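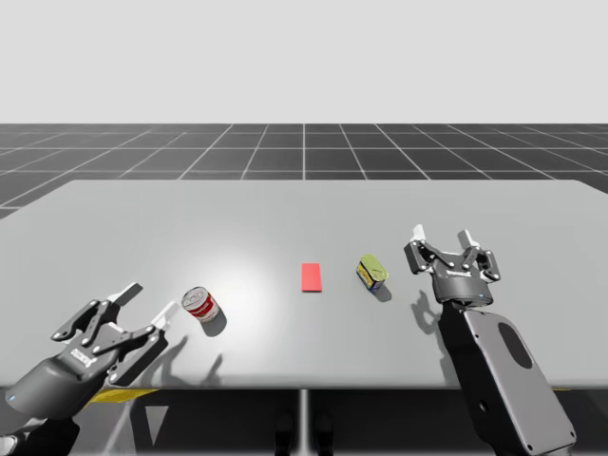 Left gripper closes off-centre on the can in a two-arm Gromari cell, right gripper is fine

Ebise Tilahun
7 April 2021

I look after a simulated two-arm table cell in Gromari. Both arms carry the same kind of two-finger gripper, and the joint limits are the same on both sides. The objects are the red and white soup can, the flat red block and the smaller tin with the yellow-green lid. The can is the left arm's job. The right arm waits open over its own end of the table until it is called.

The fault is on the left only. When the fingers close on the can, one pad touches before the other and pushes the can sideways until the second pad meets it. The grasp usually holds, but the pose of the can in the gripper is then wrong by a small amount and the place step inherits the error. If I run the same close command on the right with the tin, both pads arrive together.

What I have checked so far:

Finger joint zero on both grippers. Same value.
Mass and friction of the can. Changed both, no difference to the order of contact.
Table height. Left as supplied.
Approach angle. The left gripper comes in diagonally from its own corner. A steeper approach makes the push smaller but does not remove it.

The log gives contact warning 377 on the left finger pair just before the grip is reported closed. I can't find that number in the Gromari manual. The arm description files came from the Storudthorpe package and I converted them with Říha, default settings. Before the conversion I had not touched the tool frames, and I would like to keep it that way if there is another cure.

Is this a tool frame error, or should I be looking at the finger linkage?

Wian Mathebula

Try a smaller time step. I had objects being pushed about during the close and halving the step cured it. Also turn up the friction on the pads.

Mihret Sisay

A smaller step will hide it. If one pad is consistently first, and always the same one, the geometry is wrong somewhere and the solver is reporting it correctly.

377 is raised by the Plotholm gripper plugin, so it will not be in the Gromari manual. It means the two finger contacts were made too far apart in time for the plugin to treat them as one grasp. It is a symptom and you can leave it switched on, as it makes a good test later.

Look at the tool frame first. In the Storudthorpe files the offset from the wrist flange to the grasp point is written in two places per arm: once in the arm description and once in the gripper description. Říha reads both and keeps whichever it meets last. On my copy the right arm had 112 mm in both places. The left had 110 mm in the arm file and 112 mm in the gripper file, and the converted cell came out with the shorter one. With a straight approach from above you would only see a difference in height. Your left arm comes in at a slant, so part of the error appears sideways across the jaws, and the pad on the near side gets there first. A steeper approach makes it smaller, which agrees with what you found.

To put it right:

Stop the cell and save the current state.
Open the converted left arm file and search for the grasp frame. Read the offset along the tool axis.
Open the source gripper file and compare.
Set both source files to the same value, then convert again. Do not edit the converted file by hand, the next conversion will overwrite it.
Clear the cached collision shapes. Gromari does not rebuild them when only a frame has moved.
Reload and jog the left gripper to the can with the fingers open. Stop before contact.
Close slowly, with the contact markers on.

Do the close test with the can standing upright. If it is tilted on its side the pads meet a curved edge and you will get uneven contact even from a correct frame. 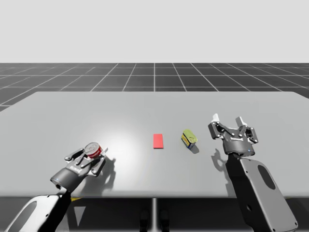 Page 2 of 3

Ebise Tilahun

Thank you. The left arm file did have 110 and the gripper file 112. I set both to 112, converted, cleared the cache and reloaded. Warning 377 has gone on the slow close. At full speed it still comes up now and then.

I kept the right gripper open and out of the way at its end of the table for all of the left tests, with the tin and the red block left on the table.

Dagim Weldu

For the full-speed case, check the finger linkage as well. The plugin drives one knuckle joint and makes the others follow it. If the follower joints have no damping set, the driven side leads at speed and the other side catches up at the end. Conversion drops the damping value when the source has it as an empty field. Copy the value from the right gripper if that one behaves.

After that, test from a second view, close in and looking down on the lid. A view across the whole table makes a small lean hard to see. With the Campbell's can standing in the jaws you can judge it by the ridges in the lid, which should sit level with the table,

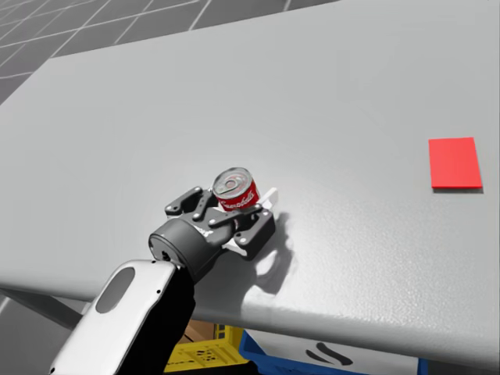

and if the lid leans towards either finger, go back to the frame before you touch the friction. Check the shadow of the gripper too if your view has one. It gives you a second outline of the jaws without moving the camera.

Leave the pad friction at the supplied value until all this is done. High friction will hold a badly centred can quite firmly and you will not notice anything until the place step.

Ebise Tilahun

Damping was missing on both left followers. Copied across from the right. No warnings at full speed since, with the original time step and the original friction. I have added a comparison of the two offsets to the script that calls Říha, so it stops if they differ.

Wian Mathebula

Will check mine for the same thing. My step is still halved.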